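Dînette et boîte à fente Flerkico : avis après un an d'utilisation

La dînette Flerkico est un petit ensemble de jeu d'imitation vendu avec une boîte en bois à fente. Je l'utilise depuis l'an dernier chez moi, où j'accueille de jeunes enfants en journée, et j'en ai un deuxième exemplaire qui circule entre plusieurs familles du quartier. Le premier a été acheté neuf en décembre chez Stistow, le second d'occasion. Les remarques qui suivent concernent les deux, sauf précision.

L'ensemble se compose de vaisselle en plastique, de longs ustensiles, de petites pièces de couleur qui servent d'aliments ou de jetons selon l'humeur, et de la boîte. Tout n'est pas du même niveau. La boîte est nettement au-dessus du reste, la vaisselle est correcte, et les petites pièces sont le point faible.

La boîte

Le couvercle est un carré de bois clair percé d'une fente étroite et allongée. Les côtés sont colorés, ce qui permet de tourner la boîte et de demander à l'enfant de retrouver une couleur. Le bois du couvercle est resté pâle, il n'a pas jauni. Il se raye un peu si on y fait glisser des objets durs, et ces rayures se voient en lumière rasante. Je l'ai poncé une fois au grain fin, à sec, et l'aspect était de nouveau régulier.

La fente est bien calibrée. Une pièce plate passe si on la présente dans le bon sens et reste coincée si elle arrive de travers, ce qui oblige à faire pivoter le poignet. Pour un enfant de deux ans c'est un vrai travail. À trois ans et demi la plupart y arrivent du premier coup et passent à autre chose, par exemple à vider la boîte pour recommencer, activité qui a l'air de les intéresser davantage que le remplissage.

Le couvercle se retire à la main. Il est un peu serré au début, surtout quand l'air est humide, puis il prend du jeu. Sur mon exemplaire neuf il a fallu quelques semaines. Sur celui d'occasion il tombe si on retourne la boîte, et une bande de feutre collée à l'intérieur a réglé le problème.

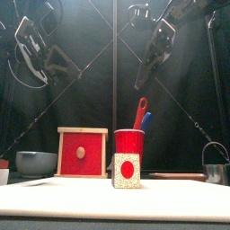 Pour ce qui est de la solidité, je n'ai pas grand-chose à reprocher au montage. Les angles sont adoucis, les panneaux sont collés proprement et rien n'a bougé malgré des chutes répétées sur du carrelage. Un des côtés porte une marque, pas de fente dans le bois. Gergely Boros, qui bricole beaucoup et à qui j'ai prêté la boîte, trouve que le collage manque de vis. Il a peut-être raison sur le principe, mais je préfère qu'il n'y ait pas de tête de vis à portée de doigts.

Un détail sur l'entretien : la notice dit d'essuyer le bois avec un chiffon à peine humide et elle ne dit rien de plus. J'ajoute une couche très fine d'huile de lin deux fois par an sur le couvercle. Il faut laisser sécher la nuit entière, la boîte ouverte. Je n'ai pas huilé les côtés peints.

La vaisselle

La pièce la plus utilisée est le gobelet rouge à intérieur blanc. Il est stable quand il est vide, moins quand on y range les ustensiles, qui sont longs et le font pencher si on les met tous du même côté. Le volume utile est de 100 millilitres, d'après mon verre doseur. C'est peu pour boire et suffisant pour transvaser du riz ou des lentilles.

Le bord est lisse, sans bavure de moulage. L'intérieur blanc se tache avec le jus de betterave et avec certains feutres. Le bicarbonate enlève la betterave en partie. Pour les feutres je n'ai rien trouvé. Le rouge extérieur, lui, n'a pas bougé, y compris sur le gobelet qui passe l'été sur un rebord de fenêtre.

Le bol est plus ordinaire. La matière est un peu fine et sonne creux quand on tape dessus avec une cuillère, ce qui arrive souvent. Les enfants l'aiment bien comme chapeau pour les poupées. Je l'ai remplacé dans le lot d'occasion par un bol de la marque Fondix, plus lourd et plus profond, dont je suis plus content. Les deux s'empilent mal ensemble, il faut choisir.

Les ustensiles méritent un paragraphe. Ils sont longs par rapport au gobelet et c'est un bon choix : une petite main les attrape facilement par le manche quand ils dépassent. La partie large de la spatule est assez souple pour ramasser de la semoule sans la projeter. En revanche les manches fins sont moins agréables à tenir, et les plus petits les prennent à pleine main, presque au bout, avec peu de précision. Orsolya Nyitrai, assistante maternelle dans la rue voisine, y enroule un peu de ruban de coton. J'ai essayé et le ruban se salit vite. Je l'ai retiré.

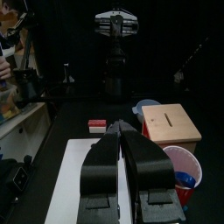 Le lavage se fait à la main. J'ai passé un gobelet au lave-vaisselle en programme court et il en est sorti en bon état, mais une spatule s'est légèrement voilée dans le même panier. Depuis je lave le tout dans une bassine avec du liquide vaisselle ordinaire, et je pose les pièces à l'envers sur un torchon. Il faut bien vider l'eau qui reste au fond, sinon une odeur s'installe en deux ou trois jours.

Les petites pièces

Les couleurs sont franches et les formes se reconnaissent. La feuille verte est celle que les enfants cherchent en premier, je ne sais pas pourquoi. Elle sert de salade, de poisson, de billet de train. Les pièces orange sont tour à tour des carottes et des mandarines. Comme support de vocabulaire, l'ensemble marche bien, et j'ai vu un enfant très silencieux se mettre à nommer les pièces une par une en les rangeant.

Le problème est qu'elles se perdent. Elles sont plates, elles glissent sous les meubles et elles ne font pas de bruit en tombant sur un tapis. Le fabricant ne les vend pas séparément. J'ai écrit au service client, qui a répondu poliment et m'a proposé de racheter un coffret complet. Pour un produit de ce prix, c'est un défaut sérieux.

Je signale aussi que la taille de certaines pièces ne convient pas aux enfants qui portent encore tout à la bouche. Chez moi elles restent dans une boîte fermée en hauteur quand le plus jeune est présent. Il joue alors avec le gobelet et le bol, et il s'en contente très bien.

Kálmán Bíró, qui a emprunté le lot d'occasion pendant un hiver, a fabriqué des remplaçants en feutrine épaisse. Elles ne passent pas dans la fente, ou alors en poussant, et le jeu perd son intérêt. Du carton plastifié fonctionne mieux, à condition d'arrondir les coins.

Les activités

Trois usages reviennent tout le temps. Le premier est la cuisine pour de faux, avec service à table et addition. Le deuxième est le transvasement, dehors de préférence, du gobelet au bol et retour. Le troisième est la boîte, qui devient tirelire, boîte aux lettres ou four. Je sors rarement l'ensemble complet. En posant seulement quelques éléments devant l'enfant, le jeu dure plus longtemps et le rangement est plus rapide. 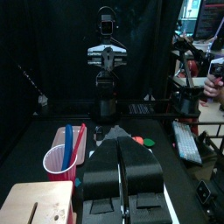 Le rangement est justement le moment où l'ensemble se montre le moins bien pensé. L'emballage d'origine est un carton imprimé avec un calage en mousse, joli et inutilisable au bout d'un mois. Les ustensiles ne tiennent pas dans la boîte en bois, ils sont trop longs. Le bol y entre si on enlève le couvercle, et dans ce cas on ne peut plus le remettre. J'ai fini par acheter un bac avec poignées de chez Gál, où tout tient à plat, la boîte à gauche et la vaisselle empilée à droite. Elfriede Schnyder utilise un sac en toile et cela va très bien aussi, sauf pour le couvercle, qui ressort avec des marques.

Le coffret pèse 319 grammes de moins que l'ancien modèle, dont j'avais gardé la fiche. La différence vient surtout de la vaisselle, plus épaisse autrefois. J'ai eu l'ancien bol entre les mains et il était meilleur. La boîte, à mon avis, est restée la même, avec une fente peut-être un peu plus large.

Comparaison rapide

Avant celui-ci j'avais une dînette Fondix sans boîte. La vaisselle Fondix est plus robuste et les couleurs sont plus ternes. Les ustensiles y sont courts, et un adulte qui joue avec les enfants se retrouve avec une cuillère de poupée entre deux doigts. Si l'on cherche seulement de quoi jouer à la cuisine, je prendrais Fondix. Si l'on veut aussi un exercice de motricité fine, la boîte Flerkico justifie l'achat, et on la trouve parfois seule d'occasion. C'est ce que je ferais aujourd'hui.

Points positifs : la boîte en bois, bien finie et réparable ; la fente, bien calibrée ; le gobelet ; la longueur des ustensiles.

Points négatifs : pas de petites pièces au détail ; bol trop fin ; intérieur du gobelet qui se tache ; emballage impossible à garder ; lavage à la main recommandé pour les spatules.

Ma note est de quatre sur cinq pour la boîte et de trois sur cinq pour le reste. Je garde les deux exemplaires. Le lot d'occasion est chez Gergely Borbély jusqu'au printemps - il manque déjà une pièce orange, prière de regarder sous le canapé.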